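Housekeeping Skills, Unit 2: Clearing and Wiping a Work Surface
Instructor: Celeste Lucero. Meets Monday, Room 208.
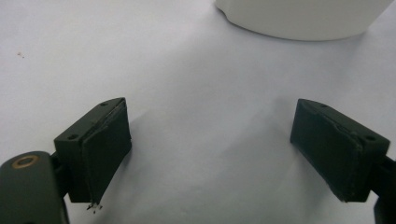 Clear the surface completely before you wipe it. Moving items from side to side as you go leaves strips that never get cleaned. Put everything on the cart, including the pens.

**Order of work**

1. Dry pass first, with a folded cloth. Pick up crumbs and thread.
2. Damp pass, left to right, in overlapping rows.
3. Edges and corners.
4. Dry with a second cloth.

Fold the cloth in quarters. That gives you 8 clean faces, counting both sides. Turn to a new face when the one you are using looks gray.

**Pale surfaces**

Pale matte tops hide water streaks and show lint. Bend down and look across the surface toward the window. Small marks that stay after the damp pass get a second wipe with plain water. If they are still there, write them on the sheet and leave them. No scouring pads in this unit.

**Paper covers**

If the table has a paper cover, do not wet it. Lift it by two corners, fold it inward, and shake it out over the bin. Reuse it if it is flat and clean.

**For next class**

Read the Cabral handout, first half only. Joaquín Toledo has spare copies. Bring two cloths, washed without fabric softener. Bautista Farías and Ardalan Ebrahimi are setting up.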